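### 3.2 The open tower as a teaching bench

We had always assumed, a little lazily, that learners in the June repair course at Povville struggled with desktop computers out of nervousness about breaking something. After watching them for a while we came to think the trouble was mostly one of finding things. An open tower is a crowded place! So for this part of the study we laid the case on its side on a slotted aluminum table and kept the parts to be fitted in a gray holder next to it (Figure 4), the hard drive upright and the processor lying flat in a square recess.
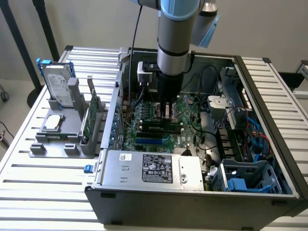

**Figure 4.** The open tower on its side, with the parts holder to its left. The two bright blue expansion slots were the landmark learners named most often.

### 3.3 The practice panel

Arnel Agbayani, who taught both groups, suggested early on that beginners might like to meet the same parts somewhere calmer first. The dark gray practice panel keeps the general layout of a motherboard and leaves out nearly everything else – no looping cables and no deep case walls to reach around. The processor has its square socket, upright clips mark the ends of the memory slots, the expansion card lies along the bottom, and the hard drive rides in a bright blue caddy off to one side.

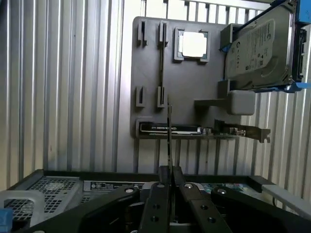 Learners in the Ankrah group spent 8 sessions with the panel before they touched a real computer, while the Jikeo group went straight to the tower. We logged 200 part placements for each group, using the Hondstead scoring sheet, and we were pleased (and, I will admit, relieved) to see that the panel group asked for help less often once they moved over. What they carried with them was mainly a sense of where to look. The real board is green and busy, with its memory slots close by the socket and cables crossing over it from above, and several learners told us they had simply "looked for the gray one underneath."
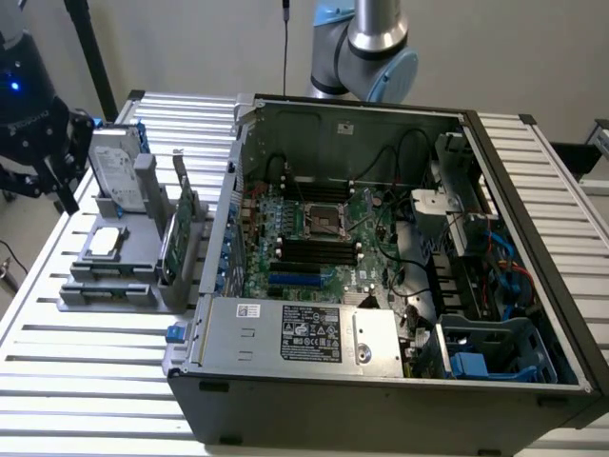
Povville Papers in Practical Learning, Vol. 8, No. 4 | p. 200

The drive cage gave both groups more bother than we had planned for. The blue and red cables that run through it drew the eye, and people tended to follow a cable with a finger before deciding where a drive belonged. We come back to this habit in Section 4, along with Arnel's notes on the order in which he would now introduce the parts.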